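# Block table, room 207, pictures and notes

Putting this up fast before the next load goes out to Lavidport. Wed 27 March, finally got the blocks out of their boxes and onto a table where people can see them. Captions are short, sorry, will tidy later.

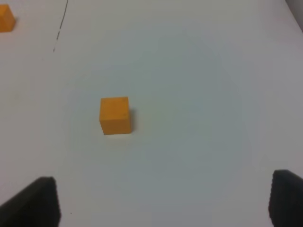
Orange set first, they were on top. These are the ones we get the most mail about, mostly from people who bought the Drondum set years ago and lost a few under a couch. Two cubes on the white table, one out near the middle and the other way off in the back left. Edges are a little soft on the corners, which is how I like them, sharp ones hurt when you kneel on them at night. The color is closer to a yolk than a pumpkin. White top is great for this, the shadow next to the cube tells you right away which side the window light is coming from (or the lamp, depends on the hour). Teh thin dark line toward the back is where I tell kids the "river" starts. They build bridges over it. Some days it's a road.

## More about the orange set

No more pictures on this page for now, the rest of the gallery goes up when the other colors are sorted. Notes for the people who asked:

**Where they come from.** Bought as a job lot from the Grekholm toy library when it closed its downstairs room. Three crates, no lids. Mixed in with train track, a bag of dominoes and one very sad puppet.

**How many.** 15 orange in the set if it's complete. Ours is complete as of this week. Last October it was not, and I spent a whole evening with a flashlight.

**Cleaning.** Damp cloth, drop of dish soap, dry right away. Don't soak. Don't put them in the dishwasher, someone at the Arriaga sale told me she did and they came out looking chewed.

**Marks and specks.** Small dark specks on the tops are normal on old sets. I leave them. Scrubbing takes the color down and then you have one pale block in the row forever and your eye goes straight to it.

## What we do with just a couple of cubes

People think you need the whole crate. Nope. Two is plenty for a start, esp. with little ones.

- Near and far. Put one close, one at the back of the table. Which looks bigger? Then bring the far one up and check. Gets a gasp about half the time.
- Shadow chase. Lamp on one side, block stays put, lamp moves. Trace the shadow with chalk if your table can take it.
- Square up. Turn a block crooked, let them line it up with the table edge using one finger only. Harder than it sounds, and it keeps a five year old busy long enough to drink a coffee.
- Shops. One block is bread, the other is cheese. Don't ask me why it's always bread and cheese.

## The table

Had a lot of questions about the table at the last open day, more than about the blocks lol. Plain pale top, matte, no pattern. I wanted no shine at all after the old one, which was so glossy every block had a twin under it and half of my old gallery was reflections. This one photographs a bit bluish in the middle and warmer toward the back corners. I've stopped trying to fix that. Any color correction I do makes the orange go weird and then somebody orders a set and writes to say it's the wrong orange.

If you're setting up your own: go for pale and dull, low enough that a kid can see the tops of the blocks, and wipe it before you start, crumbs show up like boulders.

## Still to come

Blue set is boxed up and labeled. Green set is short one and I'm not posting it until I've looked behind the radiator. The long planks need a wider table so those might get done on the floor. Reds are out on loan in Lavidport until the playgroup there is finished with them, no date yet.

Loans are three weeks, same as always, bag goes back with the card in it. Please put the card IN the bag and not in your coat pocket.

Spare orange cubes: I have none to give away right now, so please stop asking at the door. If you have a stray one at home and it's from the Drondum set, I'll swap you for dominoes. I have so many dominoes.

Room's open in the mornings, come up the back stairs, the front bell is still broken. More pictures when the blues are unpacked.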